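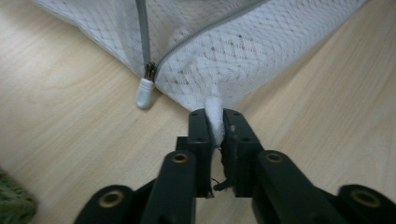

Section 4. Setting Up the Washer and Running the First Loads

Read this section through before you connect the Urnero to water or power. It covers leveling, hoses, the first empty cycle, and loading. Drain problems and error codes are in Section 7.

Tools and parts

Open-end wrench (supplied)
Two inlet hoses with rubber washers
Drain hose with U-shaped guide
Spirit level
Bucket and an old towel

4.1 Removing the shipping bolts

The drum is held by four bolts at the back of the cabinet. They must come out before the machine is used.

1. Stand the washer upright, with enough space behind it to work.
2. Loosen each bolt with the supplied wrench, turning counterclockwise.
3. Pull the bolt out together with its plastic sleeve. If the sleeve sticks, wiggle it from side to side.
4. Press a cover cap into each hole until it clicks.
5. Put the bolts and sleeves in a bag and keep them with this guide. You will need them again if the washer is moved by truck.

CAUTION: Running the washer with the bolts in place will damage the drum suspension. This damage is not covered by the Hotisik warranty.

4.2 Leveling

A washer that rocks will walk across the floor during the spin. Take your time with this step. It is much harder to correct once the hoses are on and the machine is pushed back.

1. Slide the washer to its final position. Do not set it on carpet.
2. Place the level on top of the cabinet, first side to side, then front to back.
3. Turn the front feet to raise or lower the corners. The back feet are adjusted the same way, but you will need to tip the machine forward slightly. Have a second person hold it.
4. Push down on opposite corners. There should be no movement.
5. Tighten the lock nut on each foot up against the cabinet.

Note: On an older wood floor, check the level again after the first 14 loads. Floorboards can settle under the weight.

4.3 Connecting the hoses

1. Shut off both water valves.
2. Hold the bucket under each valve and open it for a few seconds to flush out grit. Close it again.
3. Check that there is a rubber washer in each end of each hose.
4. Connect the red-marked hose to the hot valve and the blue-marked hose to the cold valve. Hand-tighten, then give each one a quarter turn with the wrench.
5. Hook the drain hose over the edge of the standpipe or laundry sink, using the guide. Do not seal the hose into the pipe with tape. Air must be able to get in around it.
6. Open both valves and look for drips. Wipe the fittings with the towel and look again after ten minutes.

Do not reuse hoses from an old machine. If the supplied hoses are too short, order the longer Zirero set, part number 347, from your dealer.

4.4 First cycle (empty)

This cycle rinses out water and dust left from factory testing.

1. Plug the washer directly into a grounded outlet. Do not use an extension cord.
2. Close the door. Leave the drum empty.
3. Put a spoonful of powder detergent in the main compartment.
4. Turn the dial to Cotton Hot and press Start.
5. Stay nearby for the first fill and the first drain - most leaks show up at one of these two points.

When the display shows End, wait for the door to unlock and then leave it ajar so the drum can dry.

4.5 Sorting and loading

Empty all pockets. Close zippers and hooks, tie loose strings, and turn printed shirts inside out. Sort by color first and then by weight, and keep towels apart from thin shirts.

Fill the drum loosely for Cotton, up to a hand's width below the top. For Easy Care, stop at half full. For Delicates and Wool, stop at a third.

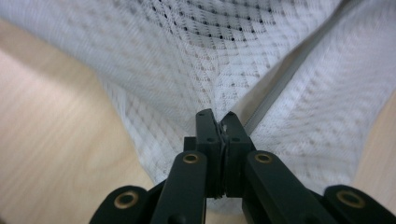 The Delicates cycle uses more water and a slow turn, and it spins only briefly, so clothes come out wetter than they do from Cotton. Choose it for tights, bras, fine knits, and anything with lace or thin straps. Small items can slip between the drum and the door seal, and a laundry bag prevents this. A white mesh one like this tends to lie crumpled when it has nothing in it, so spread it out on a table and smooth the folds before you fill it. Put in a few items only, close the zipper all the way, and shake the bag once so the contents are not bunched at one end. Do not wash a single bag by itself. Add a few light pieces of clothing so that the load can balance.

Note: If the washer stops before the spin and the drum rocks gently back and forth, it is trying to spread the load. Let it try. If it gives up and shows Ub, open the door, rearrange the items by hand, and select Spin.

4.6 Detergent

Use detergent marked for high-efficiency machines. Too much foam will make the washer add extra rinses and lengthen the cycle. Powder and liquid both work, but flip the small gate in the drawer down for liquid. Softener goes in the compartment marked with a flower, and never above the line.

In areas with hard water, follow the higher dose on the detergent package. Your water company can tell you which range you are in.

4.7 After each load

1. Take the laundry out promptly.
2. Wipe the door seal, including the fold at the bottom.
3. Leave the door and the drawer slightly open.
4. Close the water valves if you will be away for more than a few days.

Clean the drawer and the drain filter once a month. See Section 6 for the steps.

Text: Reginald Achterberg
Technical review: Aurélien Chevalier
Revised June 20, 2019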